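Vanico incorpora pinzas de mano para preparar la automatización de sus puestos de mesa

La empresa de servicios de preparación de pedidos Vanico ha ampliado este febrero el programa con el que registra tareas manuales para su posterior automatización. El trabajo se realiza con pinzas sostenidas por los propios empleados, sin brazo robótico, y afecta por ahora a los puestos de mesa donde se colocan y retiran artículos ligeros.

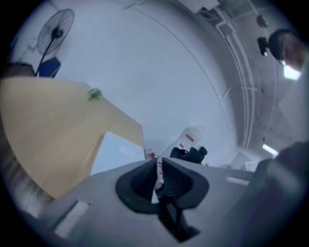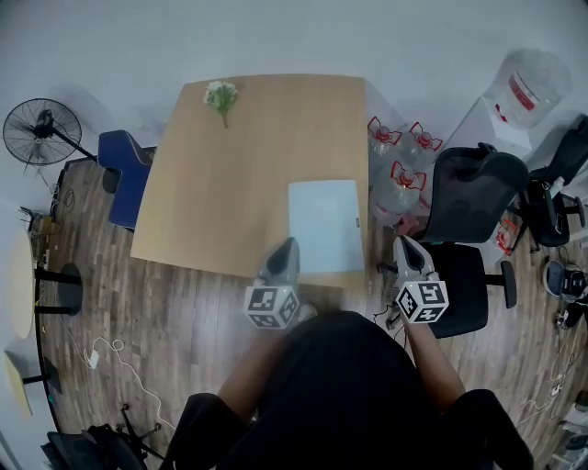 Puesto de mesa visto desde una de las pinzas y, en la segunda imagen, operario con una pinza en cada mano ante el tablero de madera clara.

El procedimiento es sencillo en su planteamiento. El operario ejecuta la tarea con una pinza en cada mano y el sistema almacena la trayectoria, la apertura de los dedos y el vídeo. Los cubos con patrones en blanco y negro montados en las pinzas sirven para calcular su posición y orientación. Con ese material se entrena después el modelo de control, que la empresa ha encargado a la ingeniería Tomaszewski.

Según los datos facilitados por Vanico, el programa acumula 258 horas de registro, de las que 243 han superado la revisión. El resto se descartó por pérdida de seguimiento de los marcadores o por errores de sincronización entre cámaras. Participan nueve empleados, todos procedentes del turno de manipulado, que alternan las sesiones de registro con su puesto habitual.

Cambios en la organización del turno

La incorporación de las pinzas ha modificado el reparto de tareas. Las sesiones duran un máximo de 57 minutos, seguidas de una pausa, y se programan antes de las 13.00 para que no coincidan con las salidas de mercancía. Cada participante anota al terminar las incidencias en una ficha: agarres fallidos, objetos que resbalan, posturas incómodas. Esas fichas se revisan junto con el vídeo y han dado lugar ya a dos correcciones en el procedimiento – la altura de la mesa y el orden de presentación de los artículos.

El peso de los equipos es la queja más repetida en las fichas. Sujetar una herramienta en cada mano con los antebrazos extendidos carga la muñeca y el hombro más que la manipulación directa, y el gesto resulta más lento. La empresa ha respondido con una rotación obligatoria y tiene pendiente de evaluar un soporte de antebrazo, sin plazo de entrega.

La representación de la plantilla ha pedido que las horas de registro se reconozcan como formación y que el vídeo no se utilice para medir el rendimiento individual. El segundo punto figura en el protocolo interno, que limita el acceso a las grabaciones al equipo técnico y fija su borrado una vez extraídas las trayectorias. El primero sigue en negociación.

Próxima fase

Los primeros brazos se instalarán en el centro de Wostari, donde asumirán la colocación de artículos ligeros en bandeja. Los empleados de esos puestos pasarán a funciones de supervisión, reposición y resolución de bloqueos. Vanico afirma que la fase no contempla reducción de plantilla, aunque el compromiso escrito solo cubre el periodo de pruebas.

Quedan fuera los artículos blandos o de forma irregular. En las pruebas preliminares el modelo resolvió bien cajas y envases rígidos, pero presentó fallos frecuentes con tallos, bolsas y envoltorios, que continuarán en preparación manual. Para estos casos se prevé una segunda tanda de registros con dedos de otra dureza.

El software de planificación, denominado Gritus, se integrará con el sistema de almacén existente. Los operarios podrán detener cada brazo desde el propio puesto y reanudarlo sin intervención de mantenimiento, salvo en caso de colisión.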